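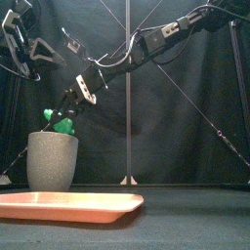 Does the depth of the water filter change the pigment contrast reading on a raised mole?
By very little, as long as the contact plate is level and the gel layer is thin. Most of the spread we blamed on the filter came from pressure on the plate.

29/06/2024

Continuing the skin phantom work for the dermatoscope contact plate. Goal for the day was to settle which phantom recipe goes forward for the vascular set, and to find out why the raised pieces read darker than the flat ones at the same pigment load.

Phantoms. The pigmented set is the Qian recipe, gelatin base with the brown pigment stirred in before the scatterer. The vascular set is the newer one, silicone base, red dye in a thin upper layer over a pale lower layer. Both were poured in February's molds, which have a slight lip on one side. The lip should be trimmed before the next pour. I keep writing this down and then pouring anyway.

Flat pieces first. Contact plate on, gel on, cross-polarized light, exposure locked. Repeat readings on the same spot agreed well. Moving the plate off and back on widened the spread, as expected, but still inside what we can live with. Without gel the surface glare comes back in patches and the contrast value is useless, cross-polarized or not. No need to repeat that one.

Raised pieces next. Dome height 2 mm on all of them. Readings came out darker at the crown and paler at the foot of the dome. First guess was the filter, which is why I changed filter depth and ran everything again. Almost no change. Second guess was pressure. Put the plate on the spring stand and stepped the load. At 73 g the crown reading sat close to the flat reference. At 900 g the dome was pressed nearly flat and the vascular pieces had gone pale in the middle, although there is nothing in silicone that can be squeezed out the way blood is. Must be geometry: the upper dyed layer thins under load and more of the pale layer shows through.

This matters for how we write up the blanching check. On skin, a small red growth that pales under the plate tells you something about flow. On our phantom it tells you that the top layer got thinner. The two look the same in the contrast value. Anyone using the silicone set to practice the pressure test will learn the wrong thing, so the instruction sheet has to say that the set is for color and border work only. Yichen Yu wants to try a fluid-filled version, with a thin tube running under the surface and a reservoir outside the mold. I think it is worth one attempt, but after the flat set is finished.

Color match. Compared the red dye batches against the printed reference card. The Bullutard batch is slightly too blue and stays that way at every dilution I tried. The Laline batch is closer to the cherry angioma target but settles if left standing, with a darker ring at the bottom of the mold. Stirring again just before the pour fixes most of it. Degassing takes longer after the second stir – allow for that when booking the chamber. Going with Laline for the vascular set.

Border readings. The edge-finding script handles the pigmented pieces without trouble when the border is sharp. On the graded ones it places the edge too far in. The threshold was set on the old light ring and never adjusted. I changed it by hand for today's files and noted the value in the header of each. It should go into the settings file properly, otherwise the next person will run the default and get smaller areas than mine.

Gelatin aging. The pieces left uncovered on the shelf have shrunk and the surface has a skin on it. The wrapped ones in the fridge look fine and their readings have not drifted in 4 days. Rule from now on: wrap, label with pour date, fridge, and bring to room temperature before reading. Cold pieces fog the plate.

Cumosance asked whether we can supply a piece with both pigment and vascular features in one field, for a training session on telling the two apart. Possible with silicone. The two dyes would need separate pours with a cure in between, and roughly two working days for the whole thing. I replied that we could make a single trial piece and that it should be judged by someone who sees patients before it goes near a class. Our contrast number says how dark a spot is. It does not say what the spot is, and I would prefer that sentence on the sheet in those words.

Open items
Trim mold lip.
Move the new threshold into the settings file.
Repeat the crown readings with the light load on the remaining raised pieces.
Rewrite the pressure paragraph on the instruction sheet. Yichen to read it.
Order gel, the clear one. The last tube had bubbles all the way through and I lost a set of readings to it.
Spring stand: the lower stop slips at high load. Tightened for now, needs a proper washer.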